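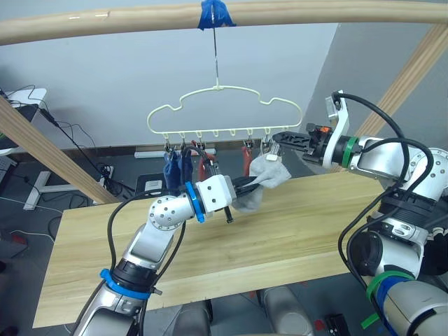 Socks on the small hanger.

Gidoncombe Shared Laundry — progress report to the Pivar Fund
9/5/24

Work done this period

The second drain line is in and passed inspection on the first visit. Kofler replaced the old supply valves at the same time, so the water only had to be shut off once. All 4 washers now run on the new line. The floor by the back door still needs sealing.

Use

We logged 314 loads, up from 200 in the last report. Most of the increase came from households in the Prunetau apartments, where the basement machines have been out of service since February. We expect some of them to leave when those machines are fixed, but several have asked to keep their evening slots.

Air drying is still less popular than the dryers. We moved the racks closer to the window and put up a sign with drying times for heavy and light items. Small things get lost most often, and the lost sock box fills up quickly.

Spending

We have spent 80 percent of the plumbing budget. The remainder will go to the floor. Electricity is running over — the dryers were used more than we planned for — and we would like to move part of the signage money to cover it. Please let us know if that needs a formal request.

Next steps

Seal the floor, get a second quote for the vent fan, and switch the sign-up sheet to half-hour slots. The lease renewal is with the landlord.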